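# Plurnar

Plurnar is a collection of laundry and fabric-care words from small dialects, gathered from letters, shop ledgers and kitchen-table chats. It has 2103 entries so far and I love nearly every one of them (a handful are just different spellings of "soap", and I've made my peace with those).

It began with a box of old wash-house notebooks from Istholm. They were full of words I'd never met – a word for the fold that won't come out, a word for a sleeve turned inside out, even a word for the smell of linen brought in before rain! I typed up 275 of them over one winter and then couldn't stop.
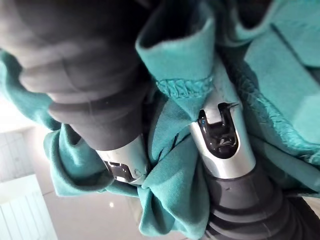 **Can I add a word if I only know how it sounds?**

Please do. Put your best guess in `headword`, write `heard` in the `source` column and describe the sound in plain English under `notes`. Plenty of the Istholm words came in that way and were matched to a written form later.

## What's in the files

- `words.csv` – the main list, one row per word
- `sources.csv` – notebooks, letters and ledgers, with short codes
- `variants.csv` – spellings that point back to a main entry

Each row in `words.csv` has 11 columns. The ones you'll use most are `headword`, `meaning`, `place`, `source` and `sure`. That last one takes `high`, `fair` or `low`, and I'd much sooner have an honest `low` than a hopeful `high`.

Empty cells mean "not known". Please don't fill them with dashes, it breaks the sorting and I spend an evening putting it right.

## Where the words come from

The Istholm notebooks are still the heart of it. The Cuypers ledgers came next, from a dye shop that wrote down every complaint its customers made, and they're a joy to read: whole pages on what to call a blue that has gone greenish, or a knit that has lost its shape at the cuffs.
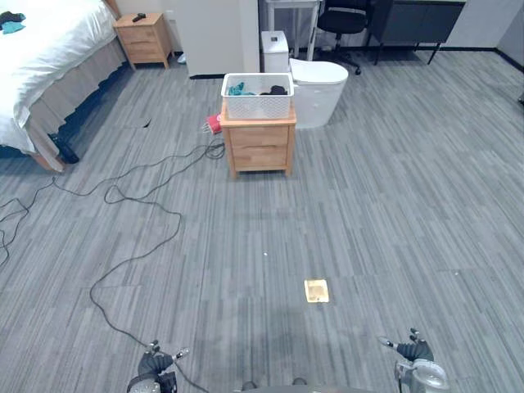
The Akton letters are newer and patchier. The handwriting is hard going, and two of the letter-writers disagree about almost everything, including whether a basket with one handle deserves its own name. I've kept both sides.

## Known gaps

- Ironing is thin. Mending is thinner.
- Meanings from Cuypers lean towards wool and dyed cloth.
- Place names follow the sources, so old and new spellings are mixed.
- Akton codes changed in October; older copies of `sources.csv` won't match.

## Using it

Free for any use, including teaching and word games. If you print a word, please print its place with it. Corrections are very welcome – open an issue with the headword in the title.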